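Chapter 7
Handling Thin Plastic

Most of the methods in the first six chapters assume that an object keeps its shape when it is picked up. A mug or a block does. A plastic bag does not, and a bag made of clear film adds a second problem, as the camera often sees the table through it. This chapter deals with both. The worked case is the Hatlow pouch study, which used a single arm, a parallel gripper and two kinds of view: one from the wrist and one from a fixed camera.
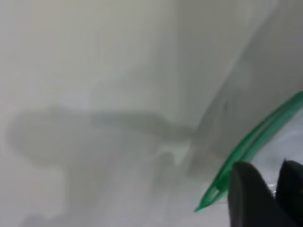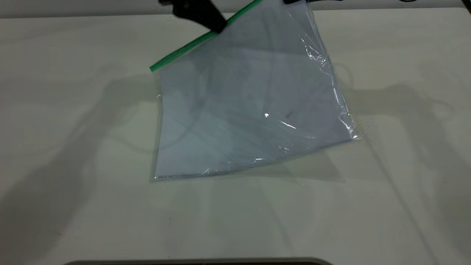
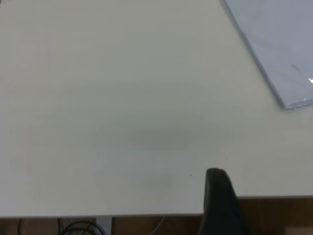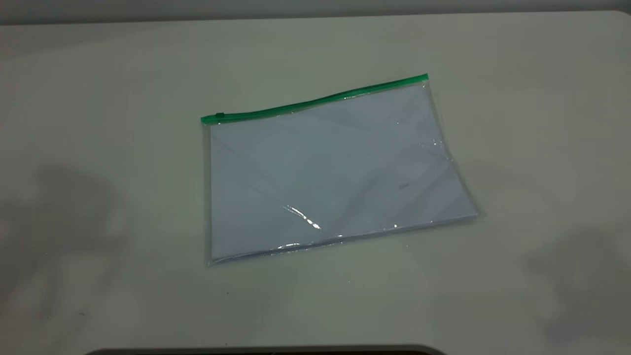 Figure 7.1. Wrist views (first and third) and fixed views (second and fourth) from the pouch study. In the second, the gripper holds the bag near its top edge; in the fourth, the pouch lies flat with white paper inside.

7.1 The problem

Consider what a planner needs to know before it closes the fingers. It needs an edge to aim for, a direction of approach, and some idea of how the film will move once it is touched. In the wrist views of Figure 7.1 there is little to go on. The table is pale, the film is pale, and shadows are often darker than the edge of the plastic. Glare makes things worse. A bright spot on the film moves when the camera moves, so a tracker that locks onto it will drift.

The green zipper strip is the exception. It has a strong colour against a grey-white background, and it is stiffer than the film it is joined to. Gondal and Mohmand built their method on these two facts. They located the strip first, fitted a line to it, and planned the grasp relative to that line. When the strip was out of view, as it is in the third picture, the method fell back on the last position found by the fixed camera.

7.2 What was measured

Rukhsana Gondal and Hammad Mohmand recorded 900 attempts, of which 200 were set aside for testing and never used in training. Each attempt was labelled by hand for 2 things: whether the fingers closed on the film, and whether the grip held through the lift. The labels were kept separate. A policy can be good at the first and poor at the second, and a single score would hide this.

The data were stored in the Drinon format described in Appendix B. Readers who worked through the Khattak exercises in Chapter 5 will already have the loading script.

7.3 Plan of the chapter

Section 7.4 covers finding a coloured strip under uneven light. Section 7.5 sets out the grasp model and its limits. Section 7.6 compares the wrist camera alone with both cameras together, using the test attempts. The problems at the end of the chapter need only the material up to Section 7.5, except for Problem 9, which also uses the results table.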